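4. Tareas de armario: ¿está la máquina lista para guardar y sacar cosas en casa?

Respuesta corta: a medias. Abrir y cerrar, bastante bien cuando el tirador coopera. Sacar un objeto de dentro, regular. La tarea completa encadenada — acercarse, abrir, sacar, dejar en la mesa, cerrar — todavía no la daríamos por resuelta para un hogar, y en un taller solo con alguien cerca. En esta sección se explica por qué.

4.1. Datos y protocolo

El bloque Ellby reúne 546 demostraciones tomadas con pinza de mano, todas sobre armarios pequeños de sobremesa. Dos operadores, Tâm Văn y Lucía Llorente. Sin guion fijo de trayectoria: se pedía terminar la tarea a ritmo natural y nada más. Esto tiene un coste. Văn entra casi siempre de frente y rectifica al final; Llorente viene de lado y gira la muñeca pronto. La política aprendida mezcla las dos maneras y en algunos ensayos se queda en un punto intermedio que no sirve para ninguna. No se filtró por operador. En retrospectiva, habría que haber probado.

Las etiquetas de fase (aproximación, contacto, apertura, extracción, cierre) se pusieron a mano. El límite entre contacto y apertura es discutible en tiradores duros, donde se tira un rato sin que se mueva nada. Criterio adoptado: la apertura empieza con el primer desplazamiento apreciable de la hoja. Discusiones hubo, y el criterio se cambió una vez a mitad del etiquetado; lo anterior se revisó entero.

Para la evaluación, el brazo montado en Chowdary. Mismos dedos que en la recogida, misma altura aproximada de trabajo. Se compara Cleltero (nuestra política, visión en muñeca y nada más) con Ralport, que usa además un modelo geométrico del armario. Ralport parte con ventaja en muebles conocidos y la pierde en cuanto el mueble no figura en su catálogo. Ningún ajuste entre ensayos. Si el brazo se detenía por límite de par, ensayo fallido, sin repetición.

4.2. Por qué un entorno tan cargado

En las casas las puertas de armario no son lisas ni están solas. Imanes, calendarios, pegatinas de los niños, cosas apoyadas al lado. Una política entrenada sobre paneles limpios aprende atajos: el único elemento oscuro es el tirador, luego se va a lo oscuro. Con la puerta decorada el atajo se rompe. En la Figura 3a el tirador es una barra negra estrecha, vertical, cerca del borde izquierdo; y sobre la misma hoja hay otras manchas negras de tamaño comparable, entre ellas una guitarra y un gato saltando. La guitarra además está en vertical. Para una persona no hay duda posible. Para la red, sí, sobre todo de lejos.

Lo mismo con el fondo. Cortinas negras y letras de colores, libros a un lado. El negro de la tela y el negro de los propios dedos se tocan en la imagen en muchas posturas, y ahí la segmentación implícita que haga el codificador se resiente. No medimos esto por separado. Queda como hipótesis.

Con el armario abierto (Figura 3b) cambia el problema. La hoja ya no importa tanto, importan los costados, gris oscuro, y el margen entre ellos y los dedos. El objetivo es un objeto verde pálido en una bandeja blanca pequeña, sobre un estante también blanco. Poco contraste entre bandeja y estante. El agarre hay que planearlo sobre el objeto, no sobre la bandeja, y no siempre se consigue.

Figura 3. Vistas desde la pinza en el bloque Ellby. (a) Panel de puerta con tirador vertical, dedos abiertos hacia la parte baja. (b) Interior de un armario abierto con el objeto en su bandeja.
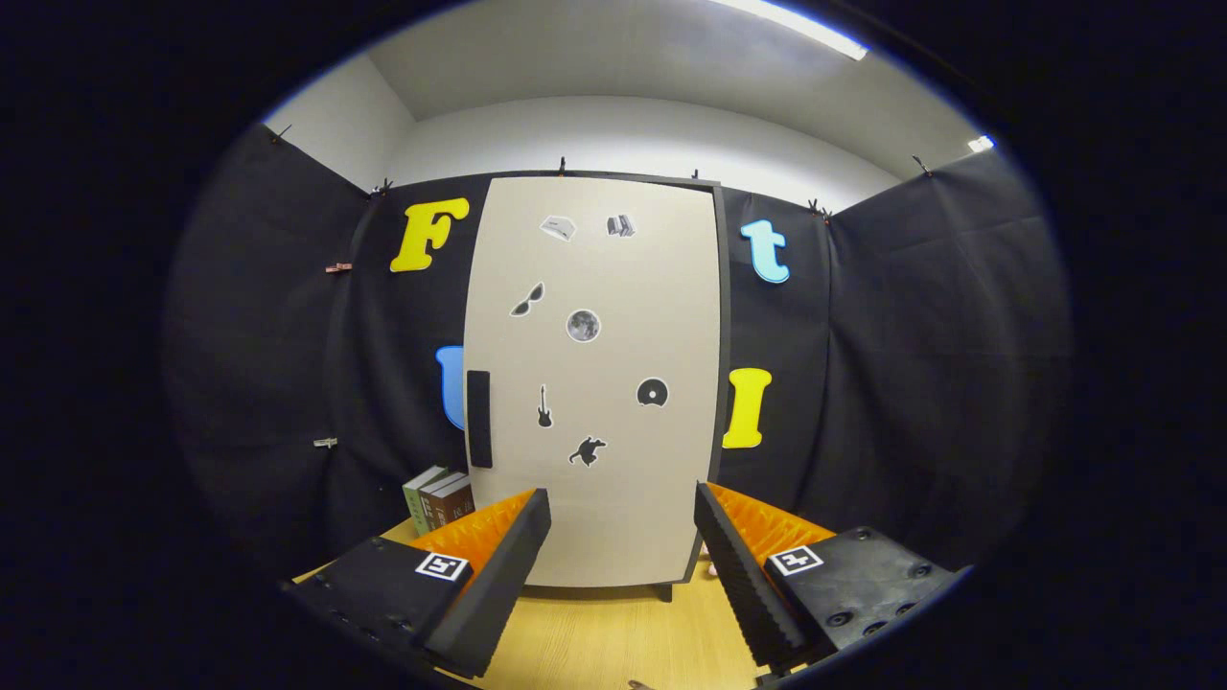 (b)

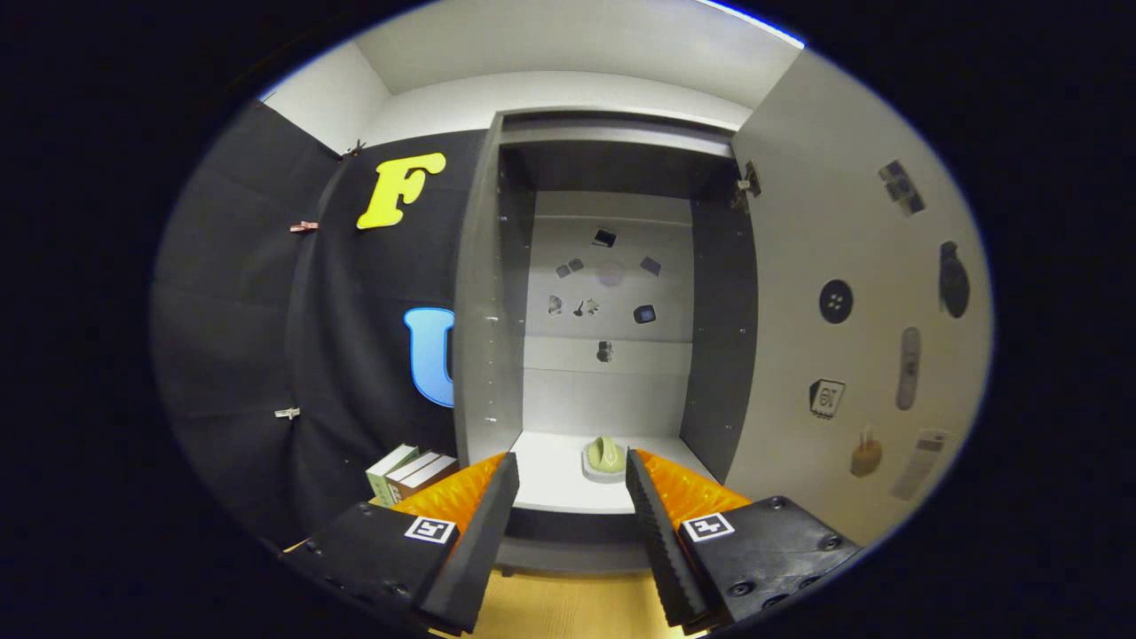
4.3. Resultados por fase

Aproximación. Sin problemas serios. Cleltero llega a la zona del tirador desde casi cualquier postura inicial razonable. Los fallos se concentran en arranques muy bajos, con la pinza casi rozando la mesa, donde el tirador sale pequeño y deformado por la lente. Ralport aquí es más lento, para y recalcula.

Contacto. La fase mala. Los tiradores de barra estrecha piden meter un dedo por detrás o cerrar a los dos lados, y la holgura es poca. La almohadilla blanda ayuda: perdona errores pequeños de orientación. Los grandes no. Error típico: el dedo empuja la barra de canto, la puerta no se abre, el armario entero se desplaza sobre la mesa. Un armario atornillado a la pared no se movería, pero entonces la fuerza va al brazo o al tirador, y tampoco es lo que uno quiere en una cocina ajena.

Confusión con elementos decorativos: la hay. El brazo va decidido hacia una pegatina negra, cierra sobre la superficie, no agarra nada, y a veces corrige y a veces insiste. La insistencia es lo preocupante. No hay en la política ninguna noción de «ya lo he probado y no ha salido». Añadir un historial corto de observaciones mejora algo, depues de varias pruebas lo dejamos activado en todos los ensayos que se comentan.

Apertura. Una vez agarrado el tirador, bien. El arco de la puerta se sigue con soltura y las demostraciones humanas se notan: los operadores abren de más, con margen, y el brazo copia ese margen. Útil para lo que viene luego.

Extracción. Depende mucho de la holgura lateral. En armarios anchos, cómoda. En los estrechos los dedos rozan los costados al entrar y el agarre se hace con la punta. Si el objeto está centrado se saca; si está pegado a un lado, muchas veces se arrastra la bandeja con él. ¿Es eso un fallo? En el protocolo, sí. Llorente defendía contarlo como éxito parcial — a quien pide un objeto del armario seguramente le da igual que venga con bandeja. Se mantuvo el criterio estricto.

Cierre. Casi siempre correcto, a veces demasiado enérgico. Un portazo cuenta como cierre en nuestros resutlados. En una vivienda con alguien durmiendo no contaría.

4.4. Tarea encadenada y tiempo

Las fases sueltas dan una impresión mejor que la cadena. Cada transición añade una oportunidad de perderse, y la peor es de apertura a extracción: soltar el tirador, retroceder lo justo, volver a entrar. Si se retrocede poco, el dedo se engancha y la puerta se cierra detrás de la mano. Si se retrocede mucho, el interior sale de cuadro y la política duda. Ralport resuelve esta transición mejor, con su modelo geométrico sabe dónde dejó la hoja.

En tiempo, lejos de una persona. La cadena completa le lleva a Cleltero más de 60 segundos en los ensayos buenos. Para un almacén con flujo continuo es mucho. Para alguien con movilidad reducida que quiere algo de un armario, quizá aceptable, siempre que salga a la primera, y a la primera no sale siempre.

4.5. Limitaciones

Armarios de sobremesa, ligeros, de una hoja. Nada de cajones, correderas ni puertas con cierre magnético fuerte. Luz de techo fija; no se probó contraluz ni penumbra. Objetos rígidos y pequeños. Las demostraciones se hicieron con el armario a una altura cómoda para un adulto de pie, y no sabemos qué pasa por debajo de esa altura ni muy por encima.

Tampoco hay medida de fuerza en la pinza de mano. Lo que el operador siente al tirar se pierde, y justo en la fase de contacto es lo que más falta haría. Está prevista una versión con sensor en la base del dedo para la campaña de junio, con el mismo protocolo y los mismos armarios, de modo que los dos conjuntos puedan compararse fase a fase.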